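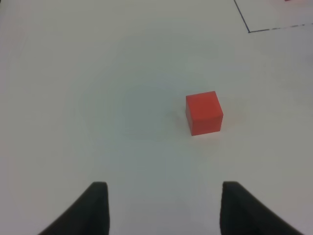
The Red One

Last updated: Thursday, August 16, 2018

My aunt left me a game with no rules, and I've spent most of a year trying to play it.

I should back up. Aunt Lou had the apartment over the old Flaltine showroom, the one with the mural of the sofa, and when she died it came to me and my brother to clear it out. He took the weekday mornings and I took the evenings, so we hardly saw each other and left notes on the fridge. Took the good lamp. Do NOT throw out the blue folder. Who is Mabaso and why does she have nine of his umbrellas? (Mabaso was a dry cleaner. They gave you an umbrella if you spent enough. Lou had a lot of wool coats.)

I found the cube in the kitchen drawer with the batteries and the takeout menus. Red, plain on all the sides I looked at, and no dots or letters anywhere. I thought it was off a toy and I almost dropped it in the donate box. Then I saw the envelope it had been sitting on, and on the envelope in her big slanty capitals it said STUNEL – YOUR MOVE.

Well, you try putting that in a donate box.

Inside was one sheet of paper folded in four. It was a list of dates down the left side and a word or two down the right, going back years. "Near." "Near the line." "Far, sulking." "Corner!!" The last entry was from February and it said "Turned it a little. Let him stew."

I left a note on the fridge. What's Stunel?

In the morning my brother had written underneath, A cheese?

So I took the cube home in my coat pocket and put it on my table. My table is white, which I regret every time I eat beets, but it did look good on there. Really red. It threw a bit of pink onto the tabletop next to it, the way a buttercup does under your chin. I sat and ate my noodles and looked at it, and I'll admit I moved it an inch and felt something. Not much of a something. About what you feel when you straighten a picture in somebody else's house.

I wrote it down, too. "Moved it an inch." Then I felt silly and did the dishes.

The next week a postcard came to Lou's address. My brother left it under the magnet without a note, which for him is a dramatic gesture. The picture side was a lighthouse. On the other side it said, "Louisa, you are taking forever, even for you. I am still in the corner. G."

There was a return address, a town I had to look up, 800 miles off, and a full name squeezed in along the edge: Gerrit Van der Merwe.

I'm not brave on the phone. I wrote a letter. I said who I was and that I was sorry to tell him this way, and that she hadn't been sick very long, and that I had the red cube and didn't know what to do with it. I rewrote it until it stopped sounding like a bank. Then I walked it down to the mailbox in my slippers because I knew if I stopped for shoes I'd lose my nerve.

He called me. Eleven days later, on a Sunday, while I was scraping a pan.

"You have it on a table?" he said. No hello.

I said yes.

"What color?"

"Red."

"The table," he said, very patiently.

I said white, and he made a pleased sort of noise. Then neither of us talked for a bit and I could hear a radio going at his end, and he said, "She was 68. That's no age. I am older than that and I'm an idiot." And then he blew his nose and told me about it.

They'd met on a ship, the Flotemano, when she was 19 and he was the boy who carried the soup. It wasn't a fancy ship. It mostly moved grain, with a few cabins for people who weren't in a hurry. It rained the entire way and the one deck of cards on board was missing all its queens, so somebody's kid left the ship at a port and left a bag of blocks behind, and Gerrit and my aunt invented a game with them in the galley after the plates were done.

"So what are the rules?" I said. I had a pencil ready! I had the back of the gas bill all smoothed out.

"You have a block and I have a block," he said. "You draw a corner on the table. You move when you want to. Then you tell the other one."

I waited.

"And?"

"And then the other one moves."

"How do you win, though?"

"Oh," he said. "Well, your aunt said that she was winning."

They'd played it in the galley with the table tipping under them, and then they'd played it by mail. She got off and went to nursing school and he stayed on and carried more soup, and later he had a shop, and a wife he was crazy about, and then no wife. Lou had her coats and her patients and, for a while, a man called Dennis that none of us could stand. Every so often one of them would move a block and write to the other. Sometimes it was weeks and once it was four years, over something he wouldn't tell me and that I didn't push on. He said there'd been more than 1000 moves, easily. He said Stunel was the name of the cook. The cook had never played but he'd shout YOUR MOVE at them whenever he wanted his table back.

I asked if they'd ever seen each other again. I had a whole movie going by then, I had the music picked out.

"Twice," he said. "We had lunch. It was fine. She talked about parking."

When we hung up I went and stood over the table. I'd had the thing in the middle of nowhere, no corner or anything. No wonder he'd asked. So I went through the drawers for a marker, and I had the cap off before it struck me that I rent the apartment but I own the table, and also that I was 41 years old and about to draw on it. I drew on it. I used the edge of a cookbook and I still got it crooked. The pen was half dead so one side skipped, and I went to go over it again and then didn't. I liked it skippy.

Then I had to decide where to put the cube and that took me most of an evening.

You'd think it wouldn't matter. I thought it wouldn't matter. But every place I put it seemed to be saying something. Right in the corner looked like showing off on the first day. Way over by the salt looked like I didn't want to play. I tried it square on to the lines and it looked like it was waiting for a bus. In the end I put it a little way out from the corner, turned just slightly, so it could go either way about things. I went to bed, got up again, turned it some more, and went back to bed.

I wrote to him, "Out from the corner, a bit crooked. Your move." I signed it with my own name, which looked strange there.

My brother came over that week to bring me the blue folder and he picked the cube right up off the table. Just picked it up! Like you'd pick up a pen! I made a sound I'm not proud of. He put it down very slowly, with his hands up afterward, and asked if I was sleeping okay.

I told him the whole story while the coffee got cold. He's not a sentimental man. He sells gutters. He listened with his chin on his fist and at the end he said, "So where was it, before I touched it?"

"Little to the left."

He nudged it with one finger.

"There?"

"Left more. And turn it. No, the other way."

We must have been at that for ten minutes. I couldn't get it back to exactly where it had been, and it got under my skin, and then he said, "Call it a move," and of course I couldn't, because it wasn't my turn. He thought that was the funniest thing he'd heard all month. I had to write to Gerrit and confess. He sent back a card with a tractor on it. "Family interference. Louisa's mother did this in 1971 with a dust rag. Play on."

So that's how it's gone. He moves, I move. I know his block is green and that his table is dark wood and has a burn on it from an iron, and he knows about the beets. I've learned that he'll wait until I've forgotten about it completely and then send two cards in a week. He's learned I fidget. I keep my list on the same sheet as Lou's, right under hers, and my handwriting looks so small and careful next to those capitals. "Near." "Near, facing window." "Lost nerve, moved back." I did try "Let him stew" once, but I caved after a weekend and mailed it anyway.

I still don't know if I'm winning. I asked him again last month and he said he'd have to check with the cook.

His latest came yesterday. It's a picture of a cathedral, and on the back it only says, "I have left the corner. Don't ask me why, it was a nice evening." I read it standing up in the hallway with my bag still on my shoulder. He hadn't left that corner in years, Lou's list goes on and on about it. She tried everything to get him out of there. She once wrote him six pages.

I haven't moved yet. I've got it over there on the table and I keep walking past on my way to the sink. I might turn it a little. I might go straight for the line. My brother has called twice to ask what I'm going to do, and he says if it were him he'd go left.

Contact | Copyright 2018, all stories property of the author | Back to top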